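Pillowcases, chairs and the ten-minute bed
Speaker notes for the August home evening at Vandstead

Welcome everyone in, and give the people at the back a moment to find seats. Say thank you to Uibo for the tea urn. I've been changing beds for 19 years now, first at the Fuvero guest house and then at home, and I still have opinions about pillowcases, so do stop me if I run on!

Start with the chair. Any plain chair will do, a white plastic one is lovely because it wipes clean, and it keeps the bedding off the floor while you get the sheet on.

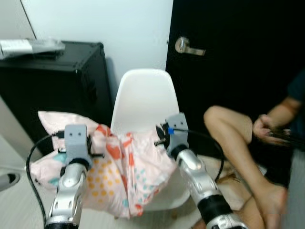 Where the pillow waits

Ask who puts theirs on the floor (hands up, no shame in it). Then talk about gathering the cloth up in the middle before you pull, and about letting the folds fall over the front of the seat and not fighting them. Mention the old linen count at Fuvero, 962 pillowcases in the cupboard and some 991 by the following summer, which always gets a laugh.
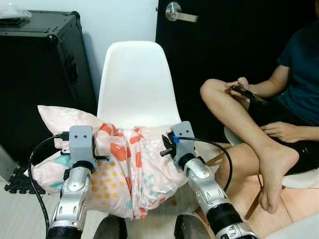 Pink pillow and patterned cloth on the chair.

Pause for questions here, they usually want to know about ironing. I don't iron mine, but my mother did and I won't hear a word against it.

Next, the bed itself. Smooth the fitted sheet first, corners and all, then lay the pillow across it and give it a good squeeze from both ends so the filling settles.

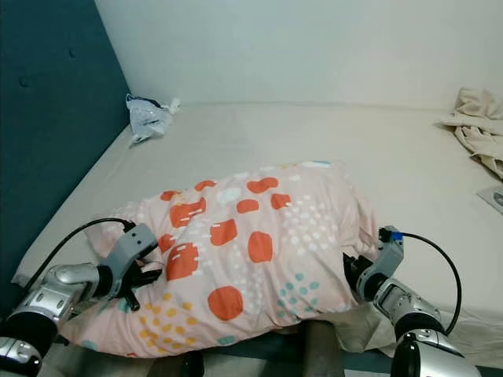 Tincuța Buzatu

Say a bit about patterns. I'm very fond of orange blobs and little dots on pale pink, they cheer up an off-white sheet no end. Finish with the Umelico swap table, 5 minutes at most, and remind them to take their cups back.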